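The Empty Desk and Other Expensive Habits

There is a shop in the covered market at Kastura that sells nothing but trays. I went in for an umbrella stand and came out, 25 minutes and £85 later, with a tray for my pens, a tray for my post and a shallow dish described on its label as a "landing place". I hadn't known that my keys needed to land. They had always simply arrived.

This is how tidiness gets you. You set out to own less and find you must first buy the things that less is kept in. The Lalilard catalogue, which drops through my door every July whether I have moved house or not, now runs to 113 pages, and I would guess that two thirds of them are boxes. Boxes for jumpers, boxes for cables, a box with a smaller box inside it for people who have got the hang of the first one. The models stand beside their shelves looking like people who have never had to find a passport in a hurry.

I blame the desk. Kitchens have always been allowed a bit of life, and nobody minds a coat over a banister. But at some point in the last ten years the desk stopped being furniture and became a character reference. A full one used to mean you were busy. Now it means you are not coping, and the cure is a bare surface with a single object on it, chosen with great care to look as if it wasn't.
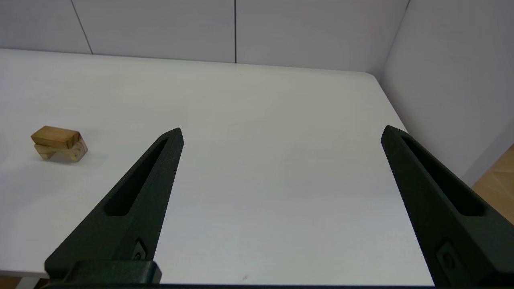 My own clear-out began on a Sunday, which was the first mistake, as the tip at Bava shuts at noon. By eleven I had filled the hall with old chargers, and by one I was eating a sandwich on the stairs and reading a manual for a fax machine. The look I had in mind was the one everybody has in mind: white table, white walls, one small wooden thing set well off to the side. I managed the white paint. The wooden thing took me three weekends, as it happens that small wooden things are either charming and cost a fortune or cheap and look like part of a drawer. In the end I used a doorstop. Visitors have been kind about it.

What the catalogues leave out is the dust. On my old desk dust had the decency to settle between things, where it bothered no one. On a bare white top it shows by teatime. So does every ring from every mug, and a biro mark I made in the first week and have since covered with the doorstop. I now spend more time wiping the desk than I used to spend looking for things on it, and I can't say the work has got any better. This paragraph was written at the kitchen table, next to the toaster.

There are people who do it properly. Ackermann, a small firm above a bakery on the Bava road, will come to your home and clear a room for you in a day. I asked for a quote and was told £1,087 for a study, with the shredding extra. It seemed a lot to pay for having nothing, until I looked into what I was paying to keep the rest of it. I rent a storage unit. I had forgotten that I rent a storage unit. It contains a rowing machine, most of a bed and the contents of the last desk I cleared, and over the years it has cost me £2,079.

I drove out there the following week, full of purpose, with a roll of bin bags on the passenger seat. The rowing machine went to a neighbour, who has hung shirts on it. The bed I couldn't shift alone. As for the desk things, I opened the first crate and found my good stapler, a tin of foreign coins, a radio I was fond of and the spare key to a car I sold. I took all of it home except the key.

The radio is on the desk now, and the stapler, and the post, which has outgrown its tray. The coins are in the landing place. I still haven't got an umbrella stand.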